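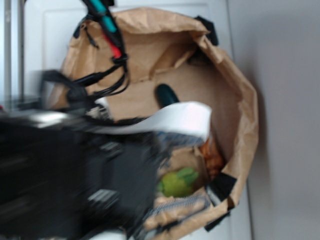

Figure 7.1 An open paper bag with its rim folded outward and several items inside.

Chapter 7
Packaging and the Cost of Getting Goods Home

Most goods change hands at least once inside some kind of package. A bottle of oil, a box of nails and a pair of shoes all reach the buyer in a container that somebody designed, made, shipped and paid for. The price of that container is part of the price of the goods, even when the receipt does not list it.

Chapter 6 followed goods from the factory to the store shelf. This chapter covers the last part of the trip, from the shelf to the home, and asks who pays for it.

After studying this chapter, you should be able to:
Explain the difference between primary, secondary and carrier packaging.
Calculate the packaging cost of a single sale.
Describe how a bag charge changes what shoppers do.
Compare a fixed cost with a cost that changes with each sale.

Key terms
carrier packaging, primary packaging, secondary packaging, unit cost, bag charge, shrinkage

7.1 Three Kinds of Packaging

Primary packaging touches the product. The tube that holds toothpaste is primary packaging, and so is the wrapper on a loaf of bread. Secondary packaging groups products together for shipping or display, such as the carton that holds a dozen tubes. Carrier packaging is what the customer uses to take a purchase out of the store.

The same material can do all three jobs. Brown kraft paper is used for flour sacks, for shipping wrap and for shopping bags. What matters for bookkeeping is the job the package does. A store enters the cost of primary packaging as part of the goods it buys. Carrier bags are bought separately, and most stores enter them under supplies.

Carrier bags are easy to overlook in a budget. Each one costs little, and clerks hand them out without recording the number. At the end of the month the owner sees only that another case has been opened.

Case: The Prollville Grocery

A small grocery in Prollville bought its paper bags from a supplier called Lostex. For years the store gave a bag to every customer who wanted one. In July the owner compared the number of bags used with the number of sales and found that on one ordinary day the store had made 294 sales and handed out nearly two bags for each. Many customers had asked for a second bag to put around the first.

The owner made two changes. The store moved to a heavier bag, which cost more per piece, and began charging 25 cents for each one. Customers who brought their own bags paid nothing extra. Doubling stopped almost at once, and many regular customers began to carry bags from home. The store's total spending on bags fell, although the price of each bag had gone up.

Notice that two things changed at the same time. From these facts alone we cannot say how much of the saving came from the heavier paper and how much came from the charge. Section 7.4 returns to this problem and shows how a store could test the two changes separately.

Before You Read On

Look through the packaging from your last shopping trip. Sort it into the three kinds described above. Keep your list, as you will need it for the unit cost exercise at the end of Section 7.2.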